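Trucos rápidos para lavar y guardar: bolsas de malla, cremalleras y demás

Dresto Hogar, 22 de diciembre de 2022

Va todo junto y deprisa, que hay tres lavadoras pendientes. Lo que funciona en casa, sin orden.

Antes de lavar

Vaciar bolsillos. Siempre. Un pañuelo de papel y ya está la tarde perdida.

Cerrar cremalleras de pantalones y chaquetas. Los corchetes del sujetador, abrochados, y aun así a la bolsa.

Calcetines: por parejas, a la bolsa pequeña. Desde que lo hago así no busco ninguno.

Manchas de aceite: gota de lavavajillas, frotar con el dedo, diez minutos. No más, que luego cuesta aclarar.

Punto y lana del revés. Programa corto, centrifugado bajo.

Bolsas de malla

Las de agujero pequeño para medias, encaje y todo lo que se engancha. Las de agujero grande para camisetas, toallitas, trapos. Si solo vas a comprar una, la de agujero pequeño, tamaño mediano.

No llenarla más de la mitad. Apretada no lava, sale con jabón pegado en los dobleces y toca repetir.

Una talla de bolsa para cada cosa y no mezclar colores dentro. Parece obvio pero una vez metí un calcetín rojo con las blusas y en fin.

Las mías son de Skurnent, las compré en julio, siguen enteras. Las de antes, sin marca, se abrieron por la costura al segundo mes.

La malla también se lava. Vacía, abierta y vuelta del revés, con las toallas. Luego colgada de una esquina, nada de secadora, la cremallera se ondula y ya no corre igual.
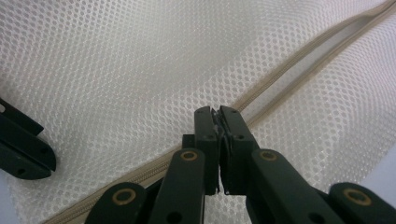 Cremalleras que no corren

Mina de lápiz por los dientes, por los dos lados. Abrir y cerrar varias veces, limpiar con un trapo antes de meter nada blanco, que mancha!

En cremalleras claras mejor una vela blanca o jabón seco. Poco. Si se pasa uno, cepillo de dientes viejo y fuera.

Si pilla tela: no tirar hacia adelante. Atrás, despacito, estirando la cinta con la otra mano.

El cursor baila y se abre solo: apretarlo un poquitin con alicates, primero un lado y después el otro. Un poquitín he dicho, si te pasas se parte.

Si falta un diente en mitad, no hay truco. Cambiarla o coser un tope por encima y usar el trozo que queda.

Vinagre y bicarbonato

Juntos no, se anulan y solo hacen espuma. Vinagre blanco para la cal, 100 ml en el cajetín del suavizante, una vez al mes. Con lejía jamás.

Bicarbonato seco para zapatillas que huelen, toda la noche, sacudir por la mañana en el balcón.

Guardar ropa de temporada

Todo seco del todo. Si dudas, otro día en el tendedero.

Bolsas de malla vacías: dobladas en tres y dentro de la más grande, así no andan sueltas por el armario.

Mantas enrolladas, no dobladas, caben más en el cajón. El mio es un Dristitz bajo de los de meter debajo de la cama y entran dos.

Etiqueta por fuera con lo que hay dentro. Cinta de pintor y rotulador, se despega sin dejar resto.

Lavanda en saquito, cambiarla cuando deje de oler. La de cajas viejas a la basura, no sirve de nada.

Otro día, las manchas de vino y el filtro de la lavadora.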